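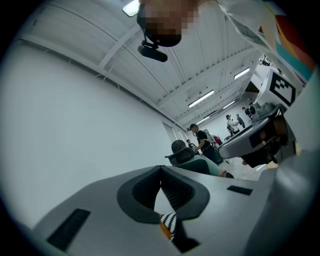 Category: Workshop / Hand Tools
Reading time: 2 min
Last updated: 27 September 2025

Neltier 400 Torque Screwdriver, Long-Term Review

The Neltier 400 is a preset torque screwdriver with a 1/4 inch hex socket and a mechanical cam-over clutch. The number in the name is the upper limit in cN·m. Ours carries serial number 1621 and has been on the assembly bench for 6 months, mostly on M3 and M4 machine screws going into brass inserts.

Setting and lock

Torque is set by pulling back the rear collar and turning it against an engraved scale. The divisions are 5 cN·m apart and readable without a magnifier. The collar drops back with a clear click, and the setting has not moved during use. Changing from one end of the scale to the other takes a lot of turns. If you switch between two values all day, buy two drivers.

Accuracy

Roya Mahmoudi checked the tool on our bench tester when it arrived and again in September. At 100 and 250 cN·m both sets of readings were inside the stated 6 percent. Near the bottom of the scale it read high and the spread was wider. I would not use it below 60 cN·m. The clutch acts in the tightening direction only and locks solid in reverse, as the manual says.

Handle

The grip is hard plastic with a thin rubber sleeve. It is fine with dry hands and slips with oily gloves. Nattawut Wongsuwan, whose hands are larger than mine, found the handle too short at the high settings and moved back to the older Lundthorpe for those jobs. The Lundthorpe is heavier and its scale is harder to read, but the grip is better.

Bits and case

The bit socket is magnetic and has slight play with worn bits. Replace the bits first before blaming the driver. The case foam holds the driver and 5 bits, with no space for the calibration sheet, so ours is folded under the foam.

Service

Recalibration goes through the dealer. Ours was back in 6 working days with a new sheet. Spare sleeves are sold separately; the clutch spring is not.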